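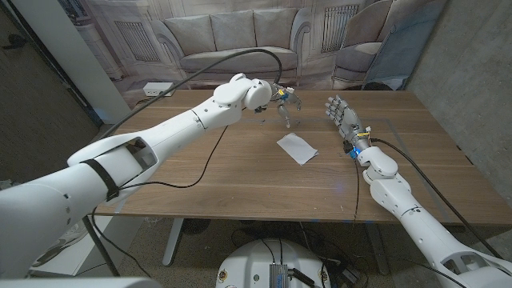

Grenico opens orders for Mulline two-armed robot service

2020-01-22

Grenico announced on Wednesday that it is accepting orders for Mulline, a leased robot service intended for light tabletop work. Each Mulline unit has two arms with jointed hands and is supplied with setup, operator training and remote support under a single contract.

The service is offered to laboratories, colleges and small assembly shops. Customers may lease a unit for a minimum term of 150 days. The first 500 hours of remote support are included in the lease, and further hours are billed monthly. Grenico will deliver units from its Eskildsen facility, where each one is checked before shipment.

"Many of our customers have asked for a machine that can work at an ordinary table with ordinary things," said Kazimiera Kubiak, director of services at Grenico. "A sheet of paper is a difficult object for a robot. It is thin, it folds, and it lies flat. We have given that kind of task a great deal of attention."

Mulline is controlled through Clever, the company's task software. Operators guide the arms through a motion, save it, and adjust it later on a standard computer. The software comes with a set of starter tasks for picking up, turning and handing over small items. Customers may also send Grenico a written request for a new task -- a simple one is normally returned within five working days.

Before opening orders, the company carried out 505 trial sessions at its own site. According to Miłosz Śliwiński, who leads the testing group, flat and creased materials took up the largest share of that work. Hard objects such as blocks and cups were covered in the earlier sessions.

Śliwiński said that the present version is not suited to heavy lifting or to outdoor use. Customers are asked to provide a level floor, a fixed table and a nearby power supply. A site visit is required before installation, and the cost of one visit is included in the lease.

Lease rates will be quoted individually. First deliveries are planned for May. Organizations that wish to see the system at work may request a demonstration at the Eskildsen facility through the Grenico sales office.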